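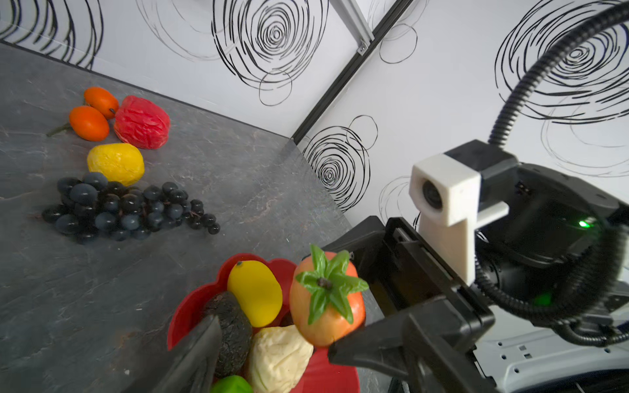

Artificial fruit and vegetables on the gray marbled counter, with the red scalloped bowl.

Play Kitchen and Market Corner: progress report to the Lemum Fund
Period covered: up to the end of April
Prepared by Girish Rana, Gillow Family Learning Rooms

We use cookies to remember your settings. Accept all / Manage preferences

1. Where we are

The grant was for replacing the food sets in the market corner and refitting the counter they are used on. The counter is in. The first delivery of artificial produce has been unpacked, checked and put into use. Two items from the original plan are still open and are covered in section 4.

2. The produce

The order from Foletti came to 106 pieces, against the 100 in our application. The extra six were spares sent with the order and did not add to the cost. The set covers the common fruits and vegetables: tomatoes, lemons, grapes, peppers, avocados and pears, plus a few less familiar shapes that the children like to argue over.

We asked for life-size pieces with some surface detail, and most of the set meets that. The tomatoes have a green star-shaped calyx and a stem, the avocado is dark and textured, and the red pepper is properly crinkled. The yellow pieces are the weak point. Apart from the lemons, staff disagree about what several of them are meant to be, and the packing list did not settle it. The same goes for one of the pale textured ones. Zoltán Illés has written to Foletti for the item names so that our word cards match.

The grapes are the largest single piece and take up a lot of counter. For sorting games we now put them out last.

3. The counter and bowls

The old counter was white and showed every mark. The new surface is gray with faint white veining, and colors stand out well on it, including the dark blue-black of the grapes. It was supplied by Hodžić and fitted over one morning, before the first group came in at 10.

The wall panels are white with black hand-drawn spirals and circles. We had planned to paint them over. Parents who saw them during the fitting asked us to leave them, and we did, which saved a day's labor.

The red scalloped bowl is used for "filling the bowl", the activity described in our application. A child picks a piece, names it and puts it in. Mixed fruit works better than one kind at a time – the talk dries up quickly with a bowl of lemons. We would like two more bowls in other colors so that a group can split up.

4. Still to do

Storage: the shelf unit has not been ordered. The first quote was 300 over budget and we are waiting for a second. Until then the produce is kept in the cupboard in the back hall and carried through each morning, and this takes staff time we had not planned for.

Word cards: drafted for the pieces we can name. Printing is on hold until Foletti replies.

5. Spending

The produce and counter together came in on budget. About 800 is left, and we expect the shelf unit to use most of it. If the second quote is lower, we ask permission to put the difference toward the two bowls. No other changes to the budget are requested.

6. Next report

We will report again once the shelf unit is in place. It will include staff notes on the bowl activity and a list of any pieces that have split or lost their stems.

Contact: Gillow Family Learning Rooms office | © Gillow | Back to top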